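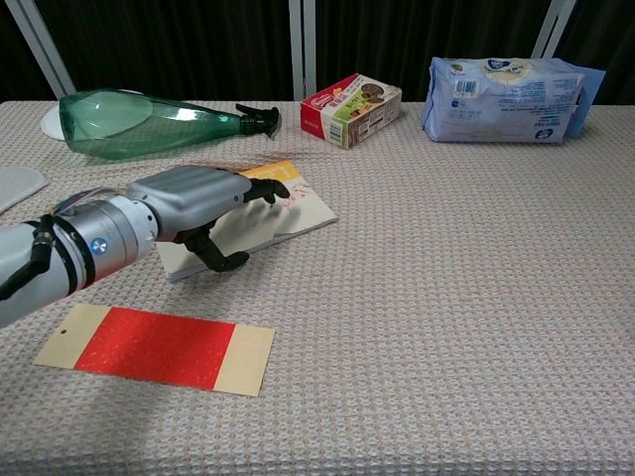 The silver arm and the book on the waffle cloth

GUTUTHOLM, PART 6: THE LADIX GATE

Yufang Duan hit the ice at a dead run and kept going, because the Ladix were right behind her and she could hear all 300 of them singing!

"You said they slept in February!" she yelled.

"I said they were supposed to!" Shaohua Hou yelled back from somewhere above. He was flying again, badly, with one boot on fire and his scarf wrapped around his face. Ever since he'd swallowed the star seed on Deng he could stay up for a minute or so before the glow in his chest ran down, and he had been up for longer than that already.

The gate stood at the far end of the lake, two black stones with the green sky of Gututholm shining between them. Yufang pulled the Cutden from her back. It was a short, ugly sword and it complained whenever she drew it.

"Cold," said the Cutden.

"I know it's cold!"

"And there's a big one coming up under you."

She jumped. The ice blew open where she had been standing and the Ladix king came out of it, and oh, he was huge, blue as a gas flame, with spines down to his tail and two mouths, both of them singing the same note. Yufang landed on his shoulder (she'd been aiming for the shore) and hung on to a spine with her free hand.

Shaohua dropped out of the sky like a sack of rice. His glow had gone out. He bounced once off the king's nose, said a word his grandmother would have slapped him for, and grabbed Yufang's ankle.

"New plan?" he gasped.

"Sing," she said.

"What?"

"They're singing, so sing back! Anything!"

So Shaohua Hou, last star eater of Deng, opened his mouth and bellowed the ferry song from home, all the verses, terribly out of tune. One of the king's mouths stopped. Then the other. Across the lake the whole herd went quiet, and the great blue head turned slowly to look at them.

"Again," said the king.

(Part 7 goes up as soon as I finish the chapter with the flying ferry. I love the ferry!)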